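List: Ostham Linen Stores
Subject: Re: Folding dark towels for the shelf – thirds or halves?
Posted in May, 16:40
By the list editor, Ostham

An earlier message said:

> We have moved the dark towels at Jultgate on to open shelving and the
> stacks will not stay square. Folded in thirds they look tidy for a day,
> then the top ones slide. The shelf is 300 mm deep. Is there a fold that
> holds, and does it matter which edge you start from? We also have a
> number with frayed threads and tag ends hanging out of the side.
>
> > Are these the Panton ones or the older Amato stock?
>
> Mixed, I am afraid.

Replying to the points in order.

Mixed stock is the main fault. Panton and Amato towels are close in size but not the same, and the pile differs. A stack made of both will lean whichever fold you use. Sort them first and keep one make to a stack.

On depth, 300 mm is enough for a towel folded in half twice, provided the finished piece is no more than 270 mm front to back. Measure one before you do the rest. Thirds give a narrower piece with an extra layer, and on a soft pile the extra layer is what slides.

The method we use at Ostham is as follows.

1. Clear a space on the shelf wide enough for one towel laid flat. Loose cloths go to the right, finished towels to the back left. Folding on the shelf itself saves carrying each piece across from a table.

2. Lay the towel flat with the pile running away from you. Pull the corners out until the edges are as straight as they will go. Older towels are seldom true, so work to the corners and ignore the edge between them.

3. Take the two near corners, fingers over the cloth and thumbs underneath, and lift both together. Carry the near edge up and towards the back, keeping the band of cloth between your hands level.

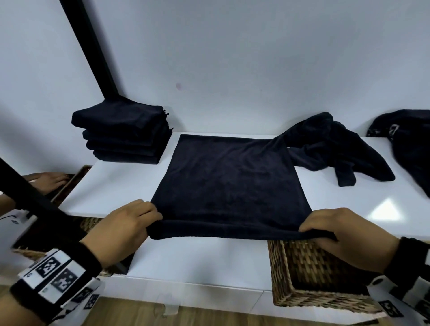

4. Set the near edge down on the far edge and let go of both corners at once. Smooth from the fold towards the back with a flat hand. Do not press hard on velvety pile, as it marks.

5. Fold once more, side to side, and turn the towel so that the long closed fold faces the front of the shelf. Place it on the stack square to the one below. If it overhangs, lift it and put it down again; pushing it across drags the layer underneath.

Stack height: we stop at a dozen. The store holds 498 towels when full, and after the last change of layout we had 57 refolded in the first week, nearly all from stacks that had been built too high.

Threads and tags: trim loose threads with scissors, close to the hem, before folding. Never pull them. Tag ends can be tucked inside at the second fold if you start with the tag at the far left corner. A towel whose hem has opened by more than 3 cm goes to mending.

Dark colours show lint badly on a white shelf, and the shelf shows lint from dark towels. Wipe it with a barely damp cloth and let it dry before restocking.

I have no figures for thirds on a deeper shelf – if anyone does, please post them to the list.

Comments (3)

> Tried starting from the near edge as described. Corners meet much better than when I folded left to right first.

> Does the closed fold to the front still work if the shelf is above head height? Ours is, and we can only see the bottom towel.

> We trim threads after washing, not before folding. Otherwise same method here.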